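## 3.2 Tablett, Karton und Becher: die Anordnung auf dem Frühstückstisch

In diesem Abschnitt behandeln wir die Frage, welchen Platz die Dinge eines kleinen Frühstücks auf einem Tisch bekommen.

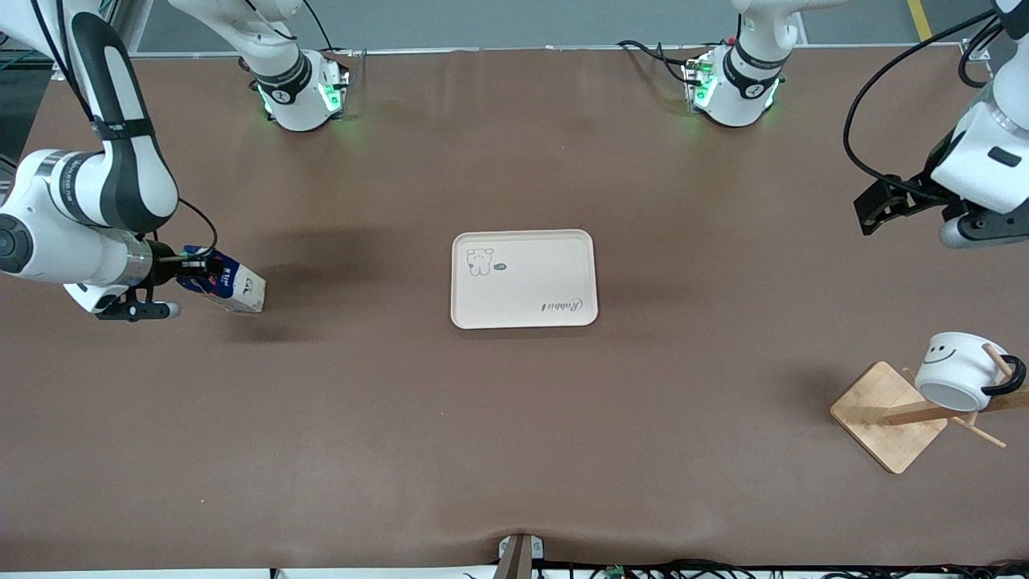 Işık wendet ein, dass ein Tablett in der Mitte die Fläche teile und dass man es deshalb besser an den Rand stelle. Für große Tische mag das richtig sein. In unserer Befragung im März, an der 80 Haushalte teilnahmen, stand das Tablett jedoch meistens in der Mitte, und die übrigen Dinge wurden um es herum gelegt.

**Abbildung 2.** Tisch mit braunem Tuch, beigem Tablett in der Mitte, Milchkarton und Becherständer aus Holz mit weißem Becher.

Der Becher mit dem lachenden Gesicht (Abb. 2, unten rechts) hängt am Ständer und belegt damit keine eigene Stellfläche. Diese Lösung haben wir von der Vorstudie Skellgate übernommen. Dort wurden Becher zuerst gestellt und später gehängt, und die Teilnehmer bevorzugten die zweite Variante - vor allem bei schmalen Tischen.

Schwieriger ist der Milchkarton. Er ist hoch, er verdeckt die Sicht auf kleinere Dinge, und er wird während des Essens oft bewegt. Fellus schlägt für ihn einen festen Platz direkt neben dem Tablett vor. Wir folgen diesem Vorschlag nur teilweise: Bei Kartons mit 500 ml genügt auch ein Platz auf dem Tablett selbst, sofern dort nicht schon Teller stehen.

Die Tischdecke wurde in der Literatur bisher wenig beachtet. Ein glattes, einfarbiges Tuch erleichtert nach unserer Erfahrung die Orientierung, besonders bei hellen Gegenständen. Ob dieser Effekt auch bei gemusterten Tüchern bleibt, wird in Abschnitt 4 mit dem Material aus Rernel geprüft.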